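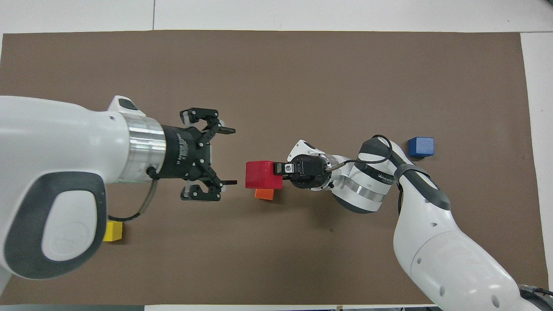

Why not just program the thing? Somebody from Hosent asked me that at the June meetup, before I'd even plugged in my laptop, and added that blocks have edges and edges have coordinates, so where's the problem. Fair question. Start the talk there.

(Wait for people to sit down. Say hi, say thanks to Savchuk for the room.)

My answer: sure, you can program a cube. I've done it. It works great until the cube is a little crooked, and then you write a fix, and then a fix for the fix. If I show the arm what I want a bunch of times, crooked cubes and all, the crooked ones are already in there. So most of my week at Clela goes into showing, and I really like it!

SHOWING BY HAND

You grab the arm and you move it. Gravity compensation on, so it floats. Kids get this in ten seconds, engineers take a bit longer because they keep asking which joint to hold (whichever one you like, go on).

Good for: one arm, slow moves, getting a feel for reach.
Bad for: two arms. You only have two hands, and your body ends up right where the cameras want to look. My elbow was in the first 50 demos we ever recorded. All 50 — we threw them out.

SHOWING FROM A CHAIR

Remote control, a leader arm in each hand, and the real pair copies you across the room. We use Samomus for the recording side. You sit, you breathe, you pick up a cube. The first day feels like eating soup with somebody else's arms.

What goes wrong, and say this part slowly:
You can't feel contact. You think you're resting one cube on another and you're really pushing it into the table. Go down, stop, look, then open.
Hesitation gets copied. If I hover over a block wondering which gripper to use, the policy learns to hover too. Decide before you start recording.
The idle arm still counts. Park it somewhere sensible and keep it still, because every twitch gets saved.

Stacking is where you see all of this at once. Red onto blue, and the letting go is the hard bit.

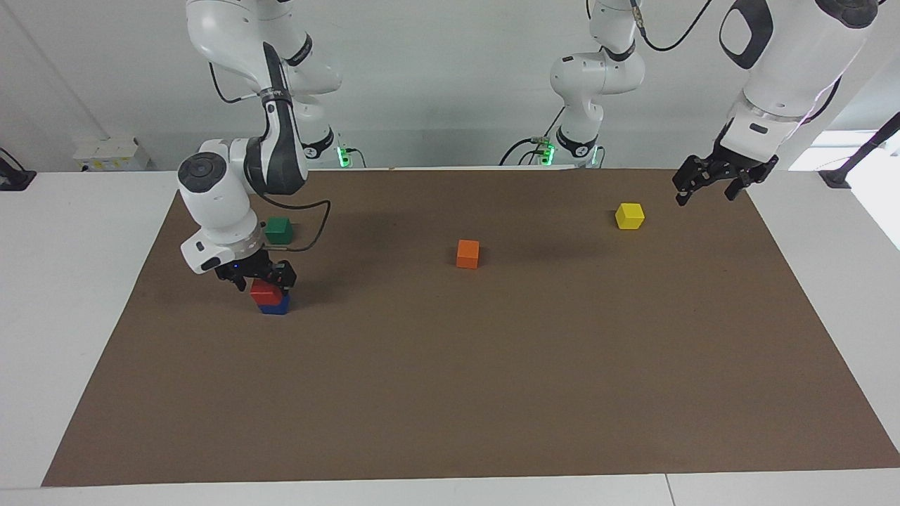 HOW MANY IS ENOUGH

Everybody wants a number, so give them ours. We kept 700 demos out of 1577. The rest had dropped cubes, long pauses, or me sneezing. I used to feel bad about tossing more than half. I don't now — the smaller set trained better than the full one did, and we ran it 3 times to be sure.

Move the cubes between takes. Move them more than you think. We had a whole afternoon where the blue one never left its spot, and guess where the arm went looking for it the next morning.

(If there's time, tell the tape story. If not, skip to questions.)

LAST SLIDE

Swap operators every half hour. Write down who drove. Watch your own recordings before lunch, while you still remember what you were trying to do.

Posted 29 Dec 2020

3 comments

gripforce: We had the same thing with hovering. Counting down out loud before each take helped a lot.

mellow_servo: What's the tape story??

tk: Did you keep the failed takes anywhere? I'd love to train on recoveries.

We use cookies to remember your settings. Accept | Manage preferences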